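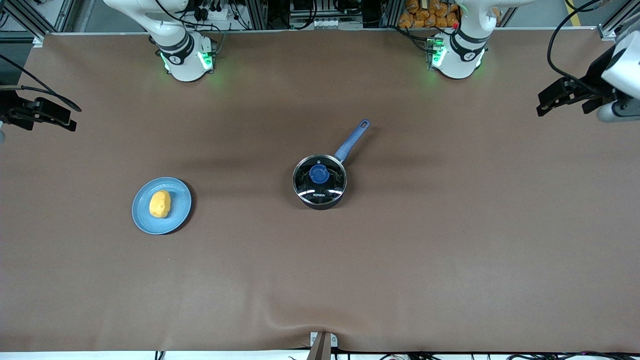 Hi team, lodging this one before I lose another afternoon to it. We're recording demos for the lid task on the two-arm cell (take the lid off the saucepan, put it down on the table, park the arms) and the uploader keeps knocking back finished episodes with "start state mismatch". I've set the start up the way the task card says: lid on, blue handle pointing up and to the right, the plate over on the left with the yellow spud on it, both arms pulled back. Same every time, I promise! And still I had 15 rejected in one go this arvo, which is a lot of teleop for nothing.

Project: Stelwood kitchen set
Recorder: Ganodance, the build we moved to in December
Storage: Imonix bucket, currently sitting at 3655 accepted episodes
Priority: you tell me, but I've got more sessions booked

What I've tried so far

Restarted the recorder. No change. Restarted the whole cell, which took ages as usual, and got two clean uploads followed by another knock-back, so I got my hopes up for nothing.

Swapped the plate for a different one in case the colour was confusing the checker. No difference, so I swapped it back.

Ran the check by hand on a rejected episode. It passes on the overhead camera and fails on the wrist camera, and the log gives me this:

start_check overhead: ok
start_check wrist: lid_on expected true, got false
episode discarded, reason 2

Now that got me thinking, so I pulled up what the wrist camera had at the timestamp the checker was using. The lid's lying flat on the table by itself and the pan is off to the right with its handle angled down between it and the gripper. That's a perfectly good picture of the wrong moment! It should be looking at the start of the episode and it's grabbed something from the far end.
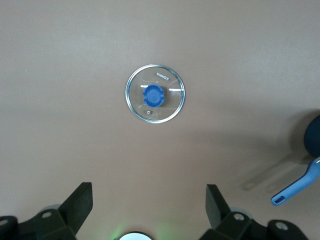 Update, 4.30 pm

Pravesh Botha rang me back (cheers mate) and reckons the wrist stream is being indexed from the last keyframe instead of the first whenever the episode runs past the buffer. He's seen it on the Sibiya cell too, only over there they do short pick-ups so it hardly ever bites. Our lid episodes are slow because I'm a bit ginger around the glass, so we cop it constantly.

He had me set the wrist buffer to 3 times the default and re-record. First lot went straight through, then I did another lot with the operator deliberately dawdling and those went through as well. So that's the workaround and I'm happy to carry on with it for now.

Still need from you

Can someone please recover the rejected episodes? The raw files should still be in the discard folder and as far as I can tell there's nothing wrong with them bar the check. I'd rather not redo the lot.

Also, could the error message say which frame it looked at? "Start state mismatch" had me fiddling with crockery for an hour.

Leaving the ticket open until the indexing fix is in a proper build. I'm on the cell until 6 if you want me to run anything, otherwise just post it here and I'll have a go in the morning.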